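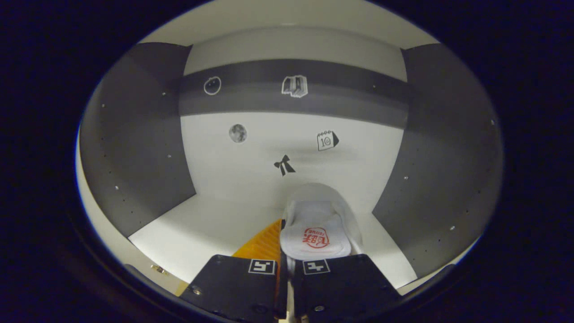
## Registration, Pacing and the Sandemer Ten

The Sandemer Ten returned in March with a revised course and a new start procedure. I have entered this race on several occasions, and I offer the following account for runners who are considering it next year. The distance remains 10 miles. The entry limit was again set at 200, and the list closed well before race week.

Participants were required to collect their numbers in person on Saturday between noon and early evening. The organizers did not permit collection on race morning, and runners traveling from outside the county should plan for an overnight stay. I stayed near the harbor, within walking distance of the start, and found the arrangement satisfactory.

### The course

In previous years the race followed the shore road out and back. The revised route leaves the shore after the second mile and climbs toward the reservoir at Clekuvance before returning through farmland. The climb is steady and exposed to wind. Runners who depend on even splits will need to adjust their expectations, as the middle section is considerably slower than the opening miles.

The descent begins at the reservoir gate. It is paved for most of its length, with one stretch of packed gravel near the Drakos farm. I recommend shortening the stride on the gravel and leaving any passing until the road widens. Water was available at 2 points on the course, both of them before the descent. A further station in the final miles would be a welcome addition, and I have written to the organizers to that effect.

### Preparation

My training followed a twelve-week schedule with one long run, one hill session and three easy runs each week. Hill sessions took place on the service road behind Brudo, where the grade is similar to the Clekuvance climb. I missed most of the seventh week with a cold and did not attempt to make up the mileage.

In hindsight, the schedule contained too little downhill running. My quadriceps were sore by mile eight, and I lost time on a section where I had expected to gain it. Next winter I intend to add a controlled descent to every second long run.

### Result and future plans

I finished slightly outside my target and well inside my time from the previous race. The results page has not yet listed age groups, and I will update this post when it does.

My training log now stands at 2,734 miles since I began keeping it. The next entry on my calendar is a track meet in early summer, for which I will reduce the long run and return to shorter intervals.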